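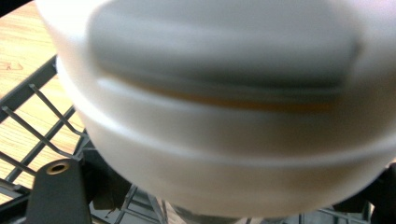

My aunt kept her white container on the wire rack, never in the cupboard. It had a grey band near the top and under the band a thin line of orange, like a sunset drawn by a person in a hurry. When I was small I believed it held money. When I was 16 I lifted the lid and found tea.

She came to Drimmont in May, with one suitcase and this container inside it, wrapped in a cardigan. Before that there was Baert, where she worked at the flour mill, and before Baert a village whose name she said differently each time. She rented the house on Skondwood Road for 14 years and then she bought it, and the table came with the house. There is a small red mark in the grain of the table. She blamed me for it. I blamed the people who lived there before.

Now the house must be empty by the end of the month, and my cousin and I divide the kitchen. We are very polite. He takes the good knives and I take the soup pot. He takes the clock. We write everything on a paper, so there will be no bad feeling afterwards, and I notice that my writing is getting smaller and smaller.

"And this?" he says, with his hand on the white container.

"It is only plastic," I say.

"Yes," he says. "Only plastic."

We both look at the rack. Outside the neighbour is starting his mower, and it stops, and he starts it again.

My cousin opens the lid. There is still tea, perhaps enough for two cups, and on top of the tea a folded receipt from the hardware store in Brernov. 839 dollars, for a stove. On the back she had written the colour of paint she wanted for this kitchen, and the word "yellow" is underlined. The kitchen was always green.

He fills the kettle. I look for cups, but the cups are already in the box that belongs to him, under the newspaper, so I have to ask his permission - and he laughs, the first time that day, and tears the tape off with his teeth.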